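November, 7:40 am. Sourdough starter log, Gwynne flour vs Tusari flour

Both jars fed last night, 22 g starter each. Gwynne doubled by the time I got in. Tusari barely moved, smells sharp, more like vinegar then yogurt. Same tap water. Kitchen was cold overnight, some 17 C, so maybe not a fair run.

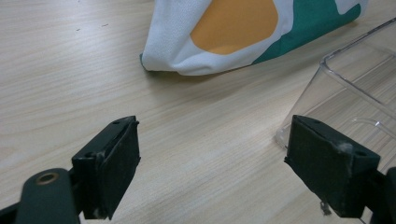

Fabric item and clear container, on the table.

Plan: 2 more feedings, same ratio, then a test loaf from each. Keep salt out until after the rest - forgot last time and the dough went tight. Need to order more rye from Bernport, down to the last scoop.
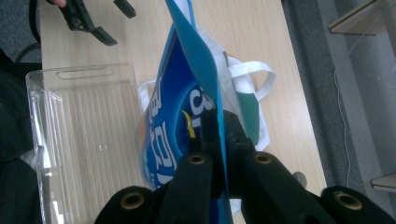
Siwan Edwards thinks the Tusari is just slow and wants a spoon of rye in it before we give up. Fair. Will split the jar tonight, rye in one half only. Lable them this time.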